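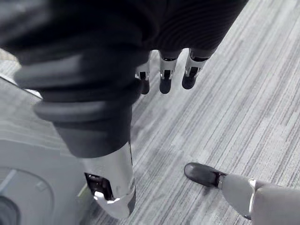
Cendside Neighbors Help Board > Home and Garden > Floors

Getting chair dents out of a carpet?

Yara Farah
Hi all! I moved my reading chair to the other side of the living room in March (so happy with it, the light is lovely over there) and now I have four deep dents where the legs used to be. The carpet is wool, cut pile, from Curnilard, and I paid 295 dollars for it, so I'd love to save it. Vacuuming did nothing. Has anyone had luck with ice cubes? Or is it steam? I've read both and I'm a bit nervous about shrinking it.

3 replies

Nabil Khoury
Oh, I love this one, because wool bounces back so nicely! Go with ice first. Put one cube in each dent, let it melt all the way, and leave it overnight. In the morning blot up whatever is left with a towel, then tease the pile up with the edge of a spoon, working from the outside in. My bookcase had been standing in one spot for years (1,000 paperbacks, no joke) and it took 2 rounds before the marks were gone. I could hardly believe it was the same floor!

If you do try steam, hold the iron a few inches above the pile and never set it down on the wool. Test a corner behind the door first. And if there's a wood floor underneath, slide an old towel under the rug before you start.

trindade_mike
just put the chair back lol

PlantsAndPaint
Seconding the ice! Mine is a synthetic loop and it only came up halfway, so fiber really does matter. A stiff brush did the rest. I also bought the wide felt cups from Clulunum for the sofa and they're great, no new dents so far. Let us know how the wool does, Yara, I'm dying to hear!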